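Dating my father's negatives of St Olave's, Statgate, before the tower came down

Posted by Esmaeil Arabzadeh in Local and Family History, January 2018

Hello all, first time posting here though I've been reading for ages. I hope this is the right section.

My father was a keen amateur photographer and when he died he left us a filing cabinet of negatives, nearly all 35mm, nearly all in strips, and nearly all without a single word written on them. My sister went through and numbered the lot before we split them up and she got to 1,433 strips. I have the ones from Nendon, where he lived when he first came to England and where he worked behind the counter at Daneshvar, the camera and radio shop on the corner of Statgate. Some of you may remember it. It had a clock over the door that was always fast, and you could get your films done there in a day if you asked nicely.

What I'm trying to pin down is a run of pictures he took of St Olave's church at the bottom of Statgate. He must have gone up and down that street on his dinner break for years because I have it in snow, in sunshine, with the market on and with the road dug up. In the early ones you can see the whole tower with its little lead spire. In the later ones the spire is gone and there's scaffolding round the top stage, and in the last few there's just the stump of the tower and a hoarding, and the body of the church is roofless. There's nothing after that, so either he lost heart or he had changed jobs by then.

I'd always been told the church was "bombed in the war". My mother still says so. But Dad didn't arrive until well after the war and his pictures quite plainly show a church with a roof and a spire and people going in, one of them a wedding. So that can't be the whole story, can it? The one local booklet I've got says the church was "lost in the war years and afterwards" and leaves it there. Not much help!

I've got the early and late ones in what I think is the right order, but I may have it muddled. Things I can make out with a magnifier: a bus at the stop outside the church, a poster on the hoarding that I can't read, a row of shops opposite with the awnings down, and in one of the later ones a sign for the Terodeck, which older members will know as the multi-storey that went up behind Statgate and was going to solve all the parking (it didn't). 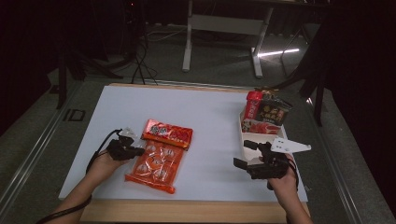
So I suppose I have three things to ask. When did the spire come off, and was it for safety or was it the start of the demolition? Is there any record of where the bells went? Dad always said there were bells and that they were flat, but he had strong opinions about most things. And how would you go about putting dates on the strips themselves, given that he wrote nothing down? I've scanned a couple of dozen on a cheap flatbed and they come out all right but rather soft, so if I'm missing something in the pictures it may be the scanner.

I'm about two hours from Nendon these days so I can get there for a day, but I'd like to know which door to knock on before I go. Any pointers very gratefully received. I can put some of the scans up if people would like to see them, once I've worked out how.

Esmaeil

Posted by oldstatgater

Yes it was bombed but only the north side. My nan was married there after the war so it was definitely still open. They closed it because of the damp I think or no vicar. Bells went for scrap. I remember the car park opening, there was a band. Daneshvar's clock was fast because the buses were early, he did it on purpose. Try the library.

Posted by hatchment

What a lovely thing to have, and I'm a bit jealous, I must say. I've spent more of my retirement than I should admit to on the Nendon churches, so I'll try to be useful, with the warning that St Olave's is the one I know least about. I was always more of an All Saints person.

First of all your mother isn't wrong, and neither is the poster above. The north aisle was burnt out by incendiaries and it stayed shut off behind a brick wall for the rest of the building's life. The nave and tower were patched up and the church went on being used, though with a smaller and smaller congregation as the houses behind Statgate were cleared. If any of your father's pictures were taken from the market side you ought to be able to see the wall, because they used a horrid yellow brick that didn't match anything. So "bombed in the war" is what everyone in the town says, and I think over the years it has got stretched to cover the demolition as well. You hear the same thing said of churches all over the country that were standing perfectly happily for years after.

The spire. It was what people call a spirelet, timber covered in lead, and it came off on its own a good while before anybody talked of knocking the church down. I've seen a letter in the parish papers from the architect, very cross, saying that the timbers were rotten where they sat on the tower and that he wouldn't answer for it another winter. I made a note of the month, which was August, and like an idiot I didn't write down the year. It'll be in the same bundle still. Your scaffolding pictures may well be that job, and in that case there should be a gap of a few years between them and the ones with the hoarding. Have a look at the trees in the churchyard, if they're in view! There was a young plane tree by the gate and it'll be a good deal bigger in the later ones. I have sorted out more than one muddled box by looking at trees.

Bells: I don't believe they were scrapped, sorry oldstatgater. What you want here is something called a faculty, which is the permission a parish has to get from the diocese before it alters or gets rid of anything much. If bells were sold or given to another church there should be a faculty for it, and the papers will say how many there were, what they weighed and where they were headed. They ought to be with the diocesan papers at the county record office. Ask for the faculty papers and for the vestry and church council minutes too, as the minutes are where people say what they really think. Your father may have been right about them being flat. I've read a complaint about it.

As for which door to knock on, I'd begin at the record office and leave the library for the afternoon. The library has the local newspaper on film and it's slow going unless you've already got a date to aim at. Write to the record office before you travel and tell them what you want, as some of the parish boxes are kept off site and have to be ordered. Take a pencil. They'll let you photograph things for a small charge, and you'll want to.

The library does have the old borough engineer's photographs, though, some 4,000 prints, and those are worth the train fare by themselves. They're mounted on card with the date on the back, and whoever took them was mad about road works. You said your father caught Statgate dug up. If you can match his hole to the engineer's hole you've got your date, near enough to the week. I did this for a picture of my aunt outside the fishmonger's and I was unbearable about it for a month.

One more thing and then I'll stop. Look at the hoarding poster again after a better scan. If it's a theatre or a circus it will have been advertised in the newspaper as well.

Posted by Fixer_and_stop

Can't help with the church but I can with the negatives, I worked in a darkroom for years.

Don't just look at the pictures, look at the edges. Most makers printed their name and the film type along the edge of the strip, and film types came and went, so if you know when a particular film was first sold you know the picture can't be older than that. Some makers used small symbols as a date code too. You can find lists of these online, but do check more than one, because they get copied about with mistakes in. And remember the code tells you when the film was made. Your dad worked in a camera shop, so I'd bet he was using up the out of date stock that couldn't be sold! I certainly did. I'd allow a couple of years either way.

Then there are the frame numbers. If your sister numbered the strips in the order she pulled them out, that's her order and may not be his. Go by the numbers along the film edge and see which strips belong to the same roll. The cut ends will often fit together too, as hardly anybody cuts perfectly straight, and if the shop was doing the cutting it was probably the end of a long day. Once you have a roll put back together you only need one frame with a date in it, a birthday cake or a Christmas tree or what have you, and the whole roll is more or less dated. With St Olave's I'd be looking hard at whatever comes before and after the church.

On the scanning, a cheap flatbed will go soft if the film isn't flat or isn't at the height the thing expects. Try raising the holder a hair with a bit of card at each corner and do the same frame again, and again with another layer. I went through 16 test scans with mine before I found where it was happy and I've not touched it since. Clean the glass, scan in grey at the highest real resolution it has (ignore the silly big number on the box) and turn off the sharpening. If it's still no good, put the strip on a light box and photograph it with a proper close-up lens. It's quicker as well.

Cotton gloves, hold them by the edges, and get them out of any old plastic sleeves that have gone sticky or smell of vinegar. If the negatives smell of vinegar themselves, keep those apart from the rest and do them first.

Posted by Esmaeil Arabzadeh

Thank you all so much, I wasn't expecting half of this. I've been out to the cabinet with a torch and the yellow brick wall is there, plain as anything. I'd taken it for a garage. I've found the tree as well, and going by that I had two of the strips the wrong way round, so the wedding is later than I thought and comes after the spire had gone.

oldstatgater, if you happen to know roughly when your nan was married I'd love to hear, just in case. The bride has a very tall father in a light-coloured hat.

I've written to the record office about the faculty papers and the architect's letter, and I'll post what they say.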